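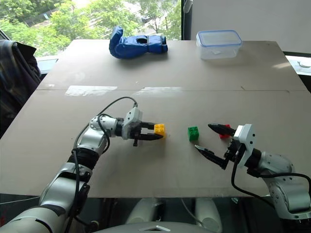
Ticket: Right gripper lags the left on the block handoff

Project: Vendetti (student build, two-arm sorting task)
Opened by: Triin Eglītis
Status: Resolved, one follow-up open
Priority: High, demo is in February

Summary

When both arms run the sorting routine together, the right gripper closes late. The left one picks up its block fine. The right one arrives, hovers with its fingers open, and shuts after the arm has already started to lift. Running the right arm alone works every time, so I'm pretty sure it isn't the gripper hardware. I love this task and I want it to work so badly!

Setup

Yellow, green and red blocks on the cardboard top, food container with the blue-rimmed lid at the back. Lid stays on for now, we're only testing pick and lift. Control code is the Tedow branch, vision is Wutik, both on the lab desktop.

Steps to reproduce

1. Home both arms.
2. Load the three-block layout.
3. Start the routine in paired mode.
4. Watch the right gripper on its first pick.

Expected: fingers close, short pause, lift.
Got: lift starts, fingers close on air.

Log

Comment 1, Triin
Swapped the gripper cables left to right to rule out a bad one. The late close stayed on the right side. So the cables are fine (yay) but that was my best guess (boo). Cables are back where they belong, and I checked that the left one has enough slack over the elbow to reach all the way across the board.

Comment 2, Triin
Printed timestamps for every close command. In single mode the right gripper gets its command 530 ms after the arm reports it's in position, exactly what the config asks for. In paired mode it's 775 ms. The lift timer doesn't know about the extra wait and goes anyway. I actually cheered when I saw those numbers, because now it's a software problem and we can fix those without a screwdriver.

Comment 3, Bondarchuk team
We had something like this on our build last term. Are both grippers sharing one command queue? Ours were, and the second arm always waited for the first one's status reply. Try flipping the order in the config and see if the lag moves to the left.

Comment 4, Triin
Flipped it. Lag moved to the left! Thank you thank you thank you. It's the shared queue for sure.

Comment 5, Triin
Gave each gripper its own queue. It took one evening and a lot less code than I was afraid of. Also changed the lift so it waits for a "closed" message from the gripper and doesn't just count down. If the message doesn't come within 1,000 ms, the arm stops and the routine prints which side failed.

First try after the change: both sides picked cleanly. Then the red block got missed, and I had a bad minute until I saw that the vision window was still using the old camera crop. Reloaded Wutik, ran it again, all good.

Comment 6, Triin
Tested with the blocks closer together, then with the green one turned on its side. The right arm picked it both times. With the grippers that close I dropped the speed to the slow profile and kept a hand on the stop button. Please do the same if you run this layout.

Fix

Separate command queue per gripper, lift waits for the closed message. Merged into the Tedow branch. Pull before your next session or you'll still have the old timing.

Still open

The tape on the cardboard seam. A block placed right on the tape can slide a little when a finger touches it, so keep blocks off the seam until we put down a single sheet. If anyone has a piece of cardboard big enough to cover the table, bring it! I'll open a separate ticket and link it to this one.

Closing this once 2 other people have run paired mode on the new code. Add a comment with your result, even if it's just "works."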